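News from the Osetti Reading Room, October 30, 2018

Our autumn book exchange is finished

Dear readers, the book exchange in Jandow closed last week and we want to thank everybody who came. We received 550 books, and 200 of them already went home with a new owner. The others will stay on the shelves by the entrance until the end of winter, and you may take them without bringing another book.

Many of you asked about the books in foreign languages. At the moment these are mixed with the novels and it is difficult to find them. We will give them their own shelf beside the window, with a label for each language. Please do not bring school books older than 4 years, as the Mollel school can not use them any more.

The small library in Susberg has now a catalogue of 3000 titles, and our members can borrow there with the same card. The books must be returned in Susberg, not to us. This was a cause of confusion in June, and we are sorry for it.

The writing table is open also during the winter months. Paper is free, but please bring your own pen. 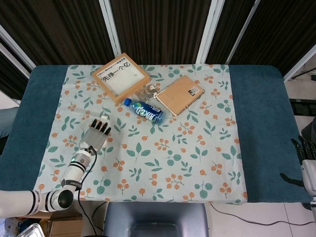 Opening hours in winter

The reading room opens one hour later than in summer. The closing time stays the same.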